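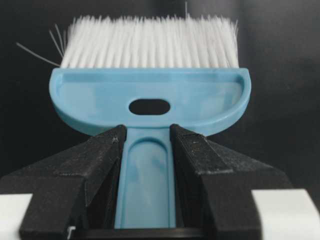
Clokside releases Stultix 2, grasp planning software that knows when to leave a brush alone

Sep 17, 2026

Clokside today released Stultix 2, the second major version of its grasp planning and force control software for robot arms with two-finger grippers. The new version chooses where to take hold of a tool, decides how hard to squeeze it, and keeps track of which end is meant to do the work. Customers had been asking for the last part with some persistence.

The first version of Stultix was good at picking things up. It would find two roughly parallel surfaces, close the fingers on them and report success. Given a hand brush, it was quite content to report success with a fistful of bristles, and would then attempt to sweep a bench with the handle. The log files from this period are entirely cheerful.

"By every measure we had written down, it was doing very well," said Verena Zaugg, who leads the planning team at Clokside. "We had to go and write down some different measures."

Stultix 2 divides a tool into regions before it plans anything. A light blue hand brush, for instance, becomes a handle to be held, a plastic head to be kept clear of the fingers, and a mass of white bristles to be treated as both soft and unreliable. The planner then looks for a grip on the handle that leaves the bristles pointing away from the gripper and the head free to move. If it can't find one, it says so and stops, a habit the company would like to see spread to other software.

Bristles needed more work than anybody had budgeted for. To a depth camera, a brush has no firm edge, and one stray bristle sticking out sideways could persuade the old perception module that the brush had doubled in width. The planner would then route the arm on a generous detour around a single hair. The new module gives thin, isolated features a low weight when it estimates the outline of a tool, while still keeping the main body of the bristles out of the fingers' way.

Holes have been dealt with too. Many brush heads have one for hanging, and the earlier version regarded it as an invitation. Openings are now marked as part of the surface around them unless the user asks for something else.

The release was tested on 775 tool models, 75 of them brushes of one sort or another. Planning for a single grasp now takes 27 milliseconds on the standard Clokside controller.

Steiner, which makes cleaning cells for bakery equipment, has been running a preview of the software since April. Its engineers had previously set every grip by hand, and had built up 74 separate configuration files, several of them named "final".

"We are down to one file, and I know what it does," said Emil Pichler, automation engineer at Steiner. "I was fairly attached to a couple of the old ones, but I couldn't have told you why they worked."

Force control has been rewritten alongside the planner. Stultix 2 begins with a light grip and tightens it when the measured load suggests the tool is starting to turn between the fingers. Users can set an upper limit for each tool, and the software will put the tool down before it goes over it. A replay window shows the planned grip, the measured force and the wrist camera picture on one timeline, so that arguments about who dropped what can be settled before lunch.

Existing projects open in the new version without conversion. Settings that no longer have any effect are listed in a report on first start. Rahel Schwaiger, who wrote the report generator, advises making a cup of tea before reading it.

Stultix 2 is available now to all customers with a current support contract. It runs on Clokside controllers and on Linux machines. A plug-in for the Morka cell simulator is included, and the full list of supported grippers is in the release notes, as is a short section on mops, which remain under investigation.

Press contact: Rosalie Leitner, Clokside press office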